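Building Services for Small Houses
Handout for Session 6: Water supply at the kitchen and bathroom
Prepared by Wubit Belay

Please read these notes before the Thursday class. The exercise at the end is to be done in pairs, and Eduardo Sison will collect the sheets.

1. From the street to the house

Water comes to the house by one service pipe. After the meter there must be a main shutoff valve, and every person living in the house should know where it is. In the older houses of Gallonton the valve is often behind a cupboard, and this costs time when a pipe breaks.

The reading of the meter is taken at the beginning and at the end of a period. In our Melby house the first reading was 852 and the last was 1153, both in cubic feet. The use is the difference, 301 cubic feet. If you write 300 in your sheet, please write also that you have rounded it.

2. Pressure and flow

Students often mix these two words. Pressure is how hard the water pushes. Flow is how much water passes in a given time. A tap can have good pressure when it is closed and still give a weak flow when it is open, for example if the pipe is narrow or the aerator is full of scale. Measure both before you recommend any new part.

3. Faucets and their finish

The finish is the outer surface of the faucet and says little about the valve inside. Chrome is easy to clean. Oil-rubbed bronze is dark and should be wiped only with a soft cloth and mild soap, as strong cleaners can damage the color.

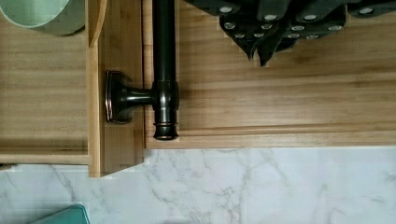 4. Finding a slow leak

Close all taps and note the meter. Wait two hours without using any water, then read it again. If the number has changed, close the main valve of the house and repeat the test. When the meter still moves, the leak is likely between the meter and the valve.

5. Exercise

Use the plan of the Ahuja house from last week. Mark the main shutoff and the valve for each fixture. Then write one page on the order in which you would look for a leak.

Reading: Firutwood course book, chapter 2.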